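쿤컴(Cuncombe) 생활용품 정리 작업 참가자 모집
주방·욕실 소품 분류 및 포장, 럼데일 작업실

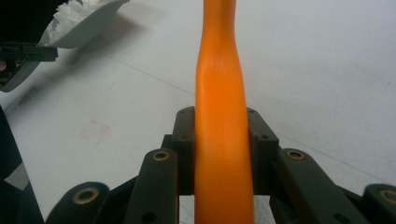 쿤컴 럼데일 작업실에서 생활용품을 집어 옮기고, 종류별로 나누고, 상자에 담는 작업에 참가할 분을 모집합니다. 다루는 물건은 고무·실리콘 제품, 플라스틱 용기, 천 제품, 작은 주방 도구 등이며 대부분 한 손으로 들 수 있는 크기입니다. 경력은 보지 않습니다.

모집 인원
14명. 오전조와 오후조로 나누어 배정합니다. 두 조를 모두 신청할 수는 없습니다. 신청자가 많으면 시간대가 맞는 분부터 연락드립니다.

하는 일
작업대 위에 놓인 물건을 하나씩 집어 지정된 자리로 옮깁니다. 자리는 흰색 작업대 위에 테이프로 표시되어 있습니다. 옮긴 물건은 품목표를 보고 분류한 뒤 칸막이 상자에 넣습니다. 품목표에는 모두 1,745개 품목이 올라 있고, 하루에 그중 일부만 다룹니다. 외울 필요는 없으며 작업대마다 인쇄본을 비치합니다.

말랑하거나 길쭉한 물건은 세워서 잡는 연습을 따로 합니다. 가운데가 잘록한 물건은 잡는 위치에 따라 기울기 쉬우니 첫날 안내 때 담당자가 잡는 위치를 보여 드립니다. 한쪽으로 기울거나 떨어뜨린 경우에는 제자리에 돌려놓고 다시 하시면 됩니다. 떨어뜨린 횟수로 수당을 깎지 않습니다.

오후조는 마지막 30분 동안 작업대를 닦고 상자를 선반에 올리는 일까지 맡습니다. 대신 오전조는 시작 전에 상자를 꺼내 놓습니다.

시간과 장소
오전조 9시 30분~12시 30분, 오후조 14시~17시. 평일 중 주 3일이며 요일은 배정 때 조정합니다. 한 분당 총 작업 시간은 72시간입니다. 중간에 10분씩 두 번 쉽니다.
작업실은 럼데일 카이리스(Kairys) 건물 2층입니다. 승강기가 있습니다. 주차 공간은 없으니 대중교통을 이용해 주십시오. 자전거는 건물 뒤편 거치대에 세울 수 있습니다.

지원 자격
- 만 18세 이상
- 세 시간 동안 앉거나 서서 손을 쓰는 작업이 가능한 분
- 한국어 또는 영어로 된 간단한 안내문을 읽을 수 있는 분
- 고무나 라텍스에 알레르기가 있는 분은 신청할 때 꼭 적어 주십시오. 해당 품목이 없는 작업대로 배정합니다.
왼손잡이도 가능합니다. 신청서에 주로 쓰는 손을 표시해 주시면 작업대 배치를 바꿔 드립니다.

수당
시간당 수당은 조 배정 연락 때 서면으로 알려 드리며, 2주마다 본인 계좌로 지급합니다. 교통비는 출석한 날마다 3,000원을 별도로 드립니다. 첫날 안내 시간도 작업 시간에 포함됩니다. 개인 사정으로 중간에 그만두시더라도 그때까지 일한 시간만큼은 모두 지급합니다.

복장과 준비물
소매가 길게 늘어지는 옷은 피해 주십시오. 반지와 팔찌는 작업 전에 빼 두셔야 합니다. 개인 사물함이 있으며 자물쇠는 빌려 드립니다. 앞치마와 장갑은 작업실에 있습니다. 물은 뚜껑 있는 병에 담아 오시고, 음식은 휴게실에서만 드실 수 있습니다.

신청 방법
작업실 안내대에 있는 신청서를 작성해 제출하거나, 같은 양식을 쿤컴 누리집 모집란에서 내려받아 온라인으로 접수하시면 됩니다. 신청서에는 이름, 연락처, 가능한 요일과 시간대, 주로 쓰는 손을 적습니다. 사진과 자기소개서는 받지 않습니다.
접수 마감은 1월 17일 수요일 오후 5시입니다. 우편 접수는 하지 않습니다.

접수 후 절차
담당자가 전화로 가능한 시간을 확인한 다음, 작업실에서 20분 정도 손 작업을 해 봅니다. 물건 몇 가지를 옮기고 상자에 담아 보는 것이 전부이며 따로 준비하실 것은 없습니다. 결과는 참가 여부와 관계없이 모든 분께 문자로 알려 드립니다.

지난 8월 모집에 참가하신 분도 다시 신청할 수 있습니다. 이 경우 손 작업은 생략하고 첫날 안내만 받으시면 됩니다. 그때와 품목표가 달라졌으므로 안내에는 빠지지 말아 주십시오.

문의
참가 신청 및 일정: 메리케 레피크(Merike Lepik)
수당 및 서류: 무사 발로군(Musa Balogun)
전화 문의는 평일 10시부터 16시까지 작업실 안내대를 통해 받습니다. 점심시간(12시 30분~13시 30분)에는 연결이 되지 않습니다.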